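**Week 6 handout: what does a handheld-gripper demo prove?**

Reading: Habte and Dinsa, the Lemma report. Read section 2 before class and skip the press summary.

The claim is that a policy trained only on handheld demos transfers to an arm without any robot data. Keep asking what the wrist view gives the policy, and what it leaves out.

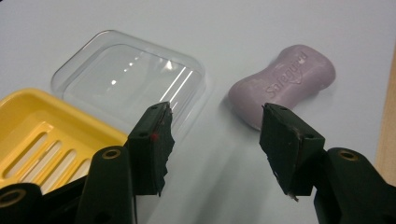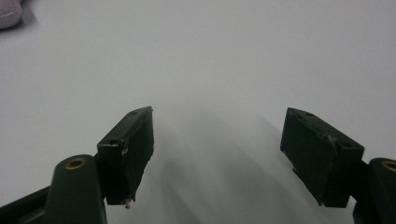
The headline number is 20 successes in 22 trials. Fine. Now look at how the trials were set up:

- same table, same lighting, same objects as in training
- start poses picked by the person who collected the demos
- a "success" was scored by eye, and the two failures get one sentence

There were 823 demos. The report never says how many were thrown out — I wrote to ask in January and got a polite non-answer.

Blöndal's rerun at Jallton moved the lamp and changed nothing else. He saw a clear drop. Workneh thinks that was a calibration fault. Could be, but then the method is touchier than the report lets on.

**Things to bring to section**

1. One baseline you would have demanded. Replaying the nearest demo is the obvious one, and it's missing.
2. A guess at what the policy does when the target leaves the view. Does it search, freeze, or close on air?
3. Your own scoring rule, written down before you watch the trial videos.

Abrehet Gudeta has the rollout logs if you want them. The file names don't match the table in the appendix.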